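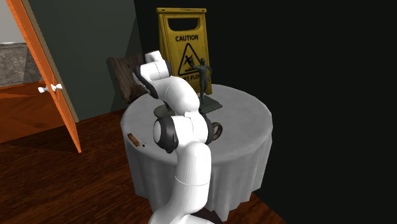

Plokstead Tablecloth Stain Notes

A small table of text records on getting stains out of cloth, put together from handwritten laundry notes kept at the Tolero function rooms in Warevport. There are 288 rows in one CSV file. Please read the limits below before you quote any of it as advice, as a fair bit of it looks doubtful to me.

What each row holds

stain: what was spilled, in the note-writer's own words
fabric: cotton, linen, polyester, blend or unknown
treatment: what was put on it, in order
wait: how long it sat, if anyone wrote that down
result: gone, faint, no change or worse
writer: a letter code for the person who made the note

Where it came from

Rakiya Tijani typed up the notebooks and I checked her file against the pages. Where the two of us read a word differently, the row is marked "unclear" in the treatment column. The notes were made by three people on busy nights and they don't agree on much. One writer's "faint" is plainly another's "gone".

Limits

Far too many rows say "gone". People like writing down a win, and I suspect plenty of ruined cloths went in the bin with no note at all. Don't work out a success rate from this file. You will get a number, and it will flatter every treatment in it.

White wine on red wine appears in nine rows. None of them compares it with plain cold water, so I can't see that it tells you anything. The same goes for salt.

Fabric was usually guessed by feel. Treat "linen" with care – one writer seems to have used it for anything that wasn't shiny.

Rows marked Obi refer to a house-mixed soaking powder. The recipe changed at least once and we have only the later version, so those results may be for two different products under the same name.

Changes

Version 2 fixes the colour spellings and drops the doubled candle wax rows. The June file had them in twice. If you downloaded that one, please replace it.

Use

Free to copy and change, with credit to the Plokstead notes. Corrections are welcome if you can point to the row.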